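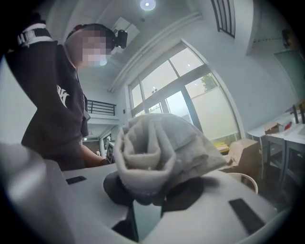 One Small Closet

August 2026 | By Da-eun Yeo
Last updated 2 days ago
Print this page | E-mail this page

When I moved to my apartment on Cloutier Street, I had 12 boxes and one closet. The closet has five shelves, and they are deep but very low. In my parents' home every thing had its own room to rest, so I never had to think about it.

In the first week I put the things in as they came out of the boxes. After this I could not find my winter gloves, my iron, or the papers for the bank. I wrote to my friend Lộc Vương and he answered me only, "Take everything out again." I was a little angry with him, but I did it. 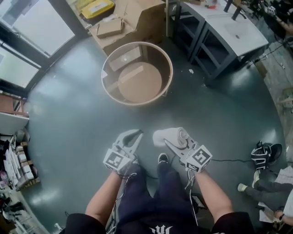 My biggest problem was the bottom shelf, where I keep the bath things. I always folded my towels flat, the way my mother taught me, and the pile fell over each time I pulled one from the middle. Now I make a roll, like the white towel in the photo, and I lay the rolls side by side with the ends toward me. I can take one and the others stay. The thick beach towel is still folded, and it lives on top of the suitcase.

The papers for the bank were inside a cooking pot. The iron I have not found yet, so my shirts for work are going to Lộc's place until the end of the month.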